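Glaze notebook, Tullcombe workshop
February, started 9 a.m.

Speckle trials, second round. Continues from the pages on the stoneware body.

Aim as before: a beige satin glaze with a fine, even speckle over the Closier body. The first round gave two faults. The speckle bled into brown haloes on anything thicker than a single dip, and it gathered at the lower edge of every upright tile. Flat tiles from the same bucket were acceptable.

Base is unchanged from round one. Mixed a fresh 1000 g dry, water added by eye to thin cream, left to slake overnight and stirred this morning. Passed twice through the fine sieve with no speckle material in it. Residue on the mesh was mostly undissolved lumps of clay, pushed through with the rubber rib. Second pass clean.

Iron source this time is the Dokera granular, dry sieved first. The bag is described on the label as fine, but there is a fair amount of dust in it and some grains as large as coarse sand. I suspect the dust was the cause of the general browning in round one. Dust dissolves into the melt and shifts the whole ground colour. Grains stay put and read as dots. Took out everything that would pass 200 mesh and put it in a separate jar, labelled. Do not tip it back into the bag.
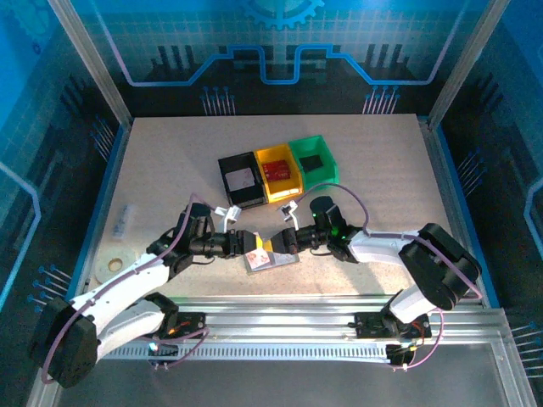
Grain size matters more than quantity, as far as I can tell from the first tiles. Doubling the addition at the same size made the surface busier but did not alter how far off it could be read. Going up one sieve size did. Uzma Dhanial wants a speckle that stays quiet on a large plate, and for the ground the beige tabletop between the blue circuit-pattern walls is a fair target: light enough for the speckle to register, and not a white. Our round one ground is too yellow next to that. A little less rutile in the base might bring it back. Have not changed it yet, one variable per round.

Tiles. Made 11 from the Closier body, all rolled to the same thickness and cut with the tin cutter. Each has a foot so it will stand up, and a ridge pressed across the middle to show breaking over an edge. One had a hairline at the foot after bisque and was glazed anyway as a spare. Numbers scratched into the back before drying, not painted. The painted ones from round one came off in the wash.

Dipping order:
Plain base, no speckle, single dip.
Plain base, double dip.
Medium grain at low addition, single and double.
Medium grain at high addition, single and double.
Coarse grain at low addition, single and double.
Coarse grain at high addition, single and double.
Spare: coarse high, poured instead of dipped.

Grains sink fast. In a still bucket they are on the bottom in the time it takes to pick up the tongs, so the later tiles in round one must have had far less than the earlier ones. Added a pinch of bentonite wetted in hot water and the settling slowed, though it did not stop. Thịnh Giáp suggests stirring with one hand while dipping with the other and lifting out on the upstroke. Did it that way throughout. Untidy on the sleeve but the raw coats look more even across the set.

Raw coat thickness checked with the pin on each tile. Doubles are somewhat under twice the singles, as the first coat takes up less water once it is damp. Wiped the feet with a barely wet sponge.

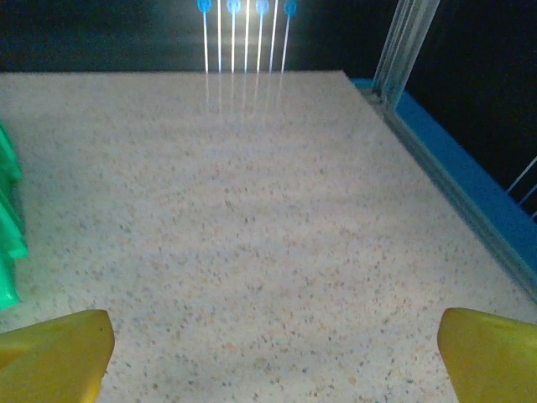
Speckled tabletop, looking across to the far edge.

Firing. Using the small Tan kiln, middle shelf only. The top shelf ran hot in the last two firings, going by the cones, and I would prefer not to argue with it during a test. Same schedule as round one up to the soak. Soak cut to 5 minutes, cooling left natural. If the haloes shrink on the doubles, that points to time at temperature and not to the dust, and the two will need separating in round three – a tile with dust left in and the short soak would settle it.

Cones placed front and back. Witness cone at the rear leans slightly off vertical in its pad, note for when reading it.

Bucket weights and sieve sizes copied into the glaze book. The medium and coarse grades are in screw-top jars on the shelf over the scales. There is roughly a cupful of coarse left, enough for one more round at the high addition. Uzma to ask Dokera whether the granular is sold in closer grades.

Lid closed and kiln on at 4 p.m. Do not open before the pyrometer reads under a hundred.

To do: reglaze the two round one flats as a check on the base; find the missing medium sieve lid; wash the tongs, there is iron in the hinge.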